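Tuesday, late

What a day with the laptop task! I'm still buzzing, even though it ended with my palm on the stop button.
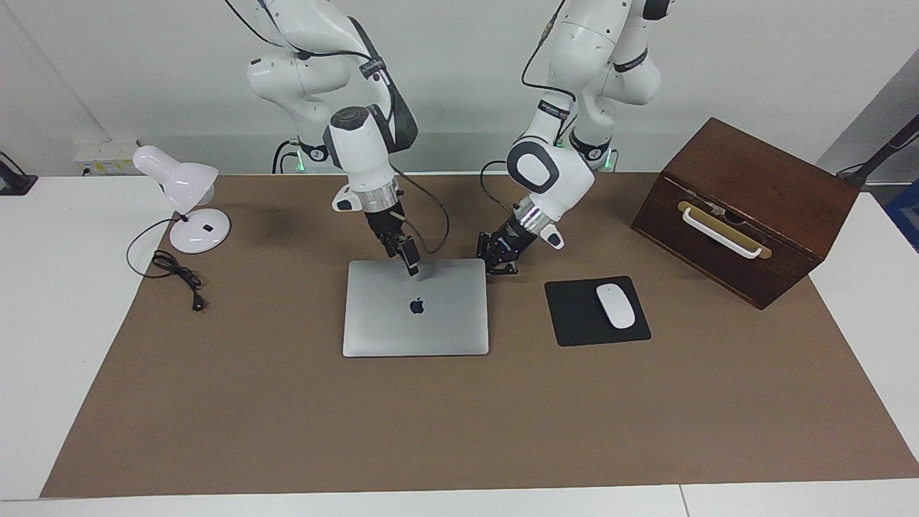 It's the wrist again, came the verdict over the phone from Brestelness before I'd finished my first sentence, you've got cable drag and the force reading is lying to you. I wanted to argue. By lunch I had stopped wanting to.

So, for the record. The job is opening the MacBook, both arms, one finger at the lid and the other arm minding the corner. We call the routine Dindano (don't ask me, it was already the name when I came). Run 106 started like all the good ones, such a pretty approach, slow and level, and then the right arm kept going down when it should have stopped. It pressed. Not hard enough to crack anything, thank goodness, but the lid gave a little tick and I hit stop so fast I knocked my tea over – on the floor, not the table.

I pulled the log and it was fascinating! The contact limit never tripped. The sensor was reading low by a steady amount whenever the wrist turned past a certain angle, and dead on when it turned back. I sat there rotating it by hand, off power, watching the numbers slide away and come home again. Nine times in a row, same slide. I love a fault that shows up when you call it.

Heo's manual says to zero the sensor every 500 cycles. Ours had gone past 4000. That one's on me, and I wrote it in the fault book in plain words. But zeroing it only fixed half the error, so Brestelness was right about the cable too, and I phoned back to say so.

New rules from tonight: zero before every session, and a second limit on height so the fingers can't go below the lid whatever the sensor thinks. I tried the height limit on a stack of old Flelulov catalogs and it stopped dead every time, lovely to watch.

Still to do: reroute the cable, ask for a softer pair of fingertips, mop properly under the desk. The laptop starts up fine, I checked twice.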